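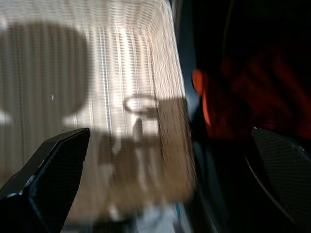

Load sorting is the separation of laundry by colour and fabric before a front-loading wash. Pale, ribbed surfaces show shadow readily, so colour is best judged in even light. Reds are washed apart from whites — usually for the first six washes.

Sorted items are moved by basket.
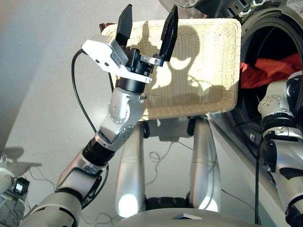

Woven baskets are tilted so the interior can be seen for unloading. Trimmed pieces, such as those with fabric bows, go in a mesh bag at 20 degrees.

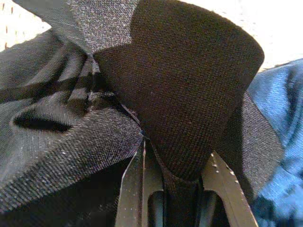
Fabric bow, gathered at the neck, beside a blue fabric item.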